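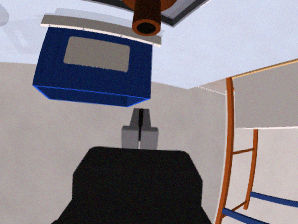 Ticket 419: Fostel handset stops charging at 50 per cent after update
Product: Fostel modular phone, Tretonach battery module
Opened by: Jayanthi Kurup
Handled by: Lionel Lacroix
Status: open, waiting for firmware

Report
Since the July update my phone charges to 50 per cent and then stops. The battery module is the large one and worked before. Restarting makes no difference. The cable and plug charge my other phone normally.

Reply, Lionel Lacroix
Thanks for the details. Please work through these in order and note the result of each.

1. Switch the phone off, slide out the battery module and wipe the contacts with a dry cloth.

2. Put the module in slot 4 instead of slot 2. Both slots take the large battery.

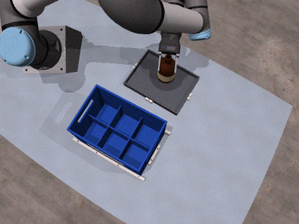 3. Switch on, open Settings, then Modules, and write down the version shown next to the battery.

4. Charge with the phone off for an hour and check the level.

Reply, Jayanthi Kurup
Steps 1 and 2 changed nothing. The version is blank - just a dash where the number should be. With the phone off it went past 50 and was still climbing when I unplugged it.

Internal note, Rizwan Cheema
Same as the ticket from Rosine Arnaud. The new system build can't read the version on older Tretonach modules, so it applies the half-charge limit meant for unknown parts. The module itself is fine. Passed to the Pacheco team, who look after the module drivers.

Reply, Lionel Lacroix
The fault is in our update and you don't need a new battery. Until the fix is out, please charge with the phone switched off. I'll write here when the new build is ready to install.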